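Lists > Shop Floor Exchange > Archive > Cable kitting and the arms

3 comments · 5 min read

Hello all,

I've owed this list an answer for a while, so get comfortable, I tend to run on.

Busisiwe Ndlovu wrote:
> We do cable kits by hand at Drikdale, and management came back
> from a visit to Sarpong very keen on arms. My people are asking
> me what happens to their jobs and I don't know what to tell them.
> What did it change for yours, day to day? I don't mean the
> brochure version.

Busisiwe, first of all, tell them you asked. When Bremix started this with us, the worst stretch was the month when everybody on the bench knew something was coming and the leads (me included!) kept saying we'd share more soon. I would do that part differently.

We used to have five people kitting, and on a good shift they put up 900 kits between them. Coil, tie, check the connector, into the tote, over and over. Three of those five still work with cables and two moved to incoming inspection, one gladly and one less so. I won't pretend otherwise. She has told me she misses the talk at the bench, and I miss hearing it.

The arms are slower than our hands. Our best shift with them so far was 588 kits, and that was with a person stepping in whenever a loop snagged or a plug ended up underneath the coil. Thick black cable is stubborn stuff. It has a memory, and it likes to spring open just when you've got it where you want it.
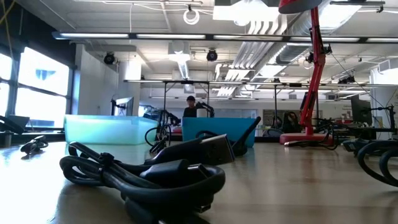

WHAT THE DAY LOOKS LIKE NOW

The wrists are better, I'll say that first. Two of my people wore braces on and off for years, and neither has worn one since the spring. There is a lot less repeated twisting and a lot more walking between tables.

The thinking is harder, though, and I didn't expect people to go home tired in a new way. Watching for the one bad pick takes more out of you than doing the picks yourself. We swap places every hour now, and that came from the bench, after a long grumble over coffee.

Pay was the sore spot. The job sheet still said "kitter" long after the work had changed, and it took until December to get the new grade agreed. Please get that in writing before the first arm is bolted down, Busisiwe. Ask about training on paid time too. Ours came through Stiltus and it was decent, but the first sessions were set after shift and folks with kids couldn't stay.

You're all welcome to come and see us. Mornings are best, before ten, and bring one or two of your kitters along with you. They'll ask better questions than the managers did, and my crew will talk to them much more freely than they would to me!

Warm wishes to everyone at Drikdale. I'll dig out our old and new job sheets and send them over this evening.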